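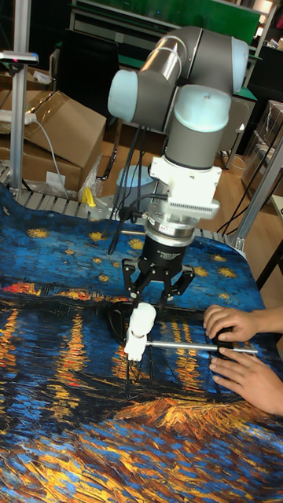 Vira Dovhaniuk writes to ask why, after so many years of automation columns, there is still no machine she could buy that would help her put up a shelf or clear a bench. She runs a small repair shop and says a second pair of hands would be worth more to her than any amount of speed. It is a fair question, and this month's item tries to answer part of it.

Newsletter > Shop Floor > Automation
9/13/18
Latest | Handling | Welding | Letters | Back issues

Can it hold the other end?

By Edgardo Layug

Most robot arms sold to small firms do one thing over and over with parts that arrive in a known place. Chores are different. A chore usually involves an object that is too long, too floppy or too awkward for a single hand, and the place where it starts changes each time. Readers of the March issue will recall our look at the Rorkier bench feeder, which coped well with boxed screws and badly with everything else. 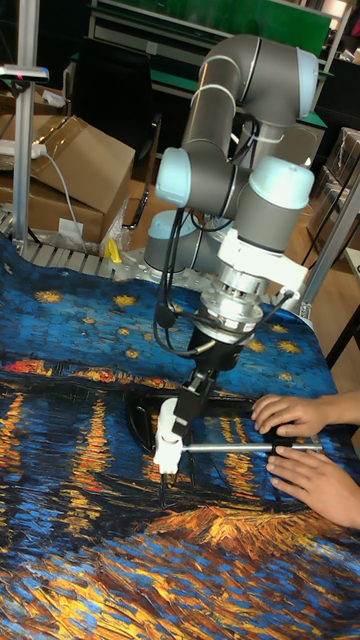 The useful middle ground is shared handling, in which the arm takes one end of a job and a person takes the other. It sounds modest, but it puts two demands on the controller that a pick-and-place routine does not. The arm must keep its grip closed while someone else pushes on the load, and it must give way a little when they do. With a thin metal rod the second demand matters more than the first. A person's hands at the far end have a long lever to work with, and a small movement there becomes a considerable twist at the jaws. An arm that holds its position rigidly will bend the rod or lose it. One that yields too readily is no help at all.

Elli Miettinen, who wrote the handling notes for Pidness, puts the practical limit at a side load of 200 grams before her own test arm began to slip on bare rod. She got past it by changing the part that the jaws close on. Smooth round stock offers two lines of contact. A fatter handle with a shaped surface offers far more, and it also tells the arm where to take hold. 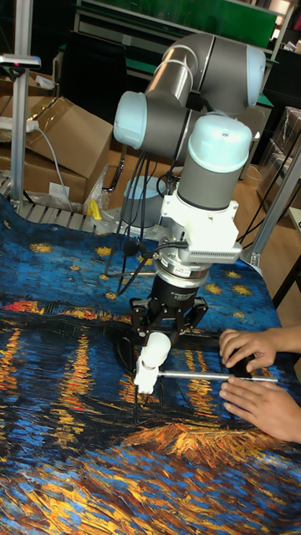

White 3D-printed handle in the gripper, with the rod running out to the right.

Printed handles are cheap and quick to make, and we expect to see more of them. The objection is plain enough: if every object in a house needs a special handle before the machine can lift it, the machine is not yet doing the housework. Navarro's answer is a set of clip-on grips for brooms, rails and curtain poles. Rhea Macapagal tried them for us and found that fitting and removing the grips took nearly as long as the job. In a workshop, where the same fixture comes round all day, the sums look better.

Surface is the other difficulty. A patterned cloth is hard on any system that finds objects by camera, particularly when the object is dark and so is the cloth. Lundarach recommends a plain mat under the work.

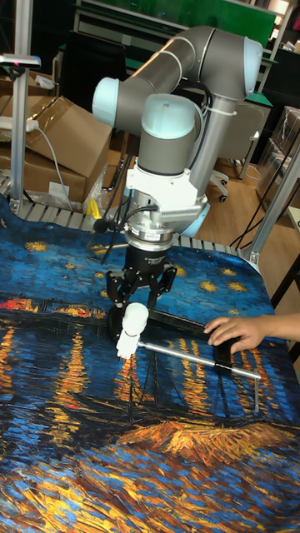
A plain mat is fine on a bench but unlikely on a kitchen table, and any claim of readiness for the home should be tested on the kitchen table first. Our own view is that shared handling is usable now for repeated shop work with prepared parts and a trained person alongside. For general chores it is not. Vira should keep her clamps for the time being, and look again when arms of this class can take hold of bare stock without slipping.

Precious Ocampo will cover force sensing at the wrist next month, including how to check the zero point after a change of tool.

2 comments | 2 shares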